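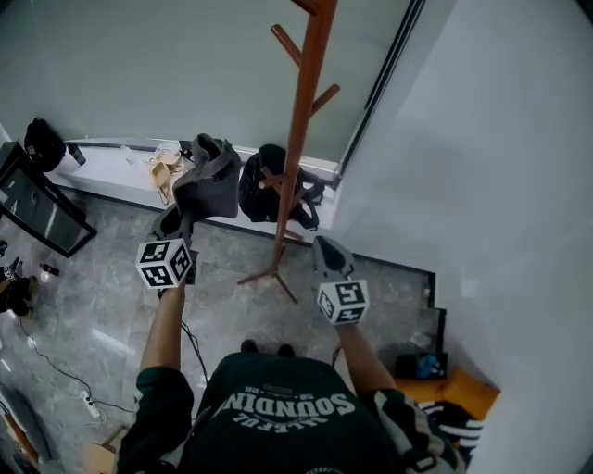 Kendden Learns to Say "I Don't Know Where My Hand Is"

April 7, 2022

Kendden, the small Plotham company that writes software for teaching robots by way of hand-held grippers, has released a new version of its pose-tracking package. The headline feature is that the program will now admit when it is lost.

The package is called Rillow, and until this week it had the confidence of a man giving directions in a town he has never visited. A person picks up a pair of grippers, does a chore, and Rillow works out where each gripper was from the patterned marker cubes fixed to it. If a sleeve, a coat or a bad reflection got in the way of a cube, the old version filled in the missing stretch with a smooth guess and passed it along as fact. Learning code further down the line took the guess at its word. Robots then reached, very gracefully, for a spot next to the thing they were meant to reach for.

"It drew beautiful curves," said Marwan Darwish, who leads the tracking work at Kendden. "We showed those curves to people. We were proud of them. Some of them went through a wall."

Under the new release, every pose comes with a measure of how sure the software is of it. When a marker drops out, that figure falls, and past a limit set by the user the stretch is flagged and kept out of training. Short gaps can still be bridged, but the bridge is labeled as one. Users who liked it the old way can turn the labels off in the settings, under a heading Darwish's team has named "legacy optimism."

The problem has to do with where the chores happen. In a lab, the light is even and the background is a sheet of something dull. Rillow's users tend to work in ordinary rooms, with big windows, polished floors, cables wherever the last person left them and a coat rack nobody has looked at closely in years. Coat racks got a good deal of attention this time. A thin pole with pegs on it is hard to measure, easy to bump into and good at hiding whatever is on the far side, and a bag with dangling straps makes all of that worse.

Darwish said the team tested the release on 789 recordings, most of them involving the hanging up or taking down of something. The old version finished every one of them without complaint. The new version objected to 60, and when the team went through those by hand, it found that the software had been right to grumble about 40. The other 20 were fine, and Rillow had simply lost its nerve.

"I'll take that trade," Darwish said. "I can throw out a good recording and nobody gets hurt. A bad one gets in there and teaches a robot to hang coats on the air."

The harder part, by his account, was two hands at once. Each gripper has its own cube, and the old code tracked the left and the right as if they belonged to people who had never met. If both were briefly hard to see, they could come back swapped, or on top of each other, or in one case that is still on the office wall in Plotham, one inside the other. The new version tracks the two together and rules out arrangements that a pair of arms could not manage. It does this with a simple model of shoulders and elbows, which took most of the winter and, Darwish said, a good many arguments over how far a person can reach behind his own back. Farther than the first draft allowed, as the smallest member of the team demonstrated.

There is also a change to the timing. Pictures and gripper readings arrive on separate clocks, and Rillow used to line them up once, at the start, and hope. Now it checks again throughout the recording. Users had been asking for this since October, in steadily shorter messages.

The planning side of the package has been left mostly alone. The one addition is a check that compares a recorded path with what a given robot arm can follow, and warns when the person has done something the arm can't. People do this constantly. They twist a wrist, take half a step, lean on one leg, and the arm bolted to its table is left with a path that calls for a longer arm. The warning gives the point in the recording where the trouble begins, and offers to slow the motion down there. It does not offer to lengthen the arm, though Darwish said the request has come in twice.

One outside user who has had the release for a few weeks is Pongsiri, a company that fits out cloakrooms and would like some of the hanging done by machine. It has about 1000 recordings made with the old version and has been running them back through the new one. A spokesman for the company described the results as "educational" and declined to say how many had been flagged. He did say that a motion the staff had long considered their best example, and had used in presentations, was on the list.

Old recordings can be reprocessed without being made again, so long as the original pictures were kept. Kendden's notes on the release are gentle with those who kept only the finished paths to save disk space. They suggest keeping the pictures next time.

The update is free to anyone with a current license. Installing it resets the confidence limit to the middle of its range, and those who want their previous settings carried over should export them first. There is a known fault in which very shiny floors cause Rillow to see a second, fainter cube beneath the real one and report a loss of confidence in both. A fix is planned. Until it arrives, the notes recommend a rug.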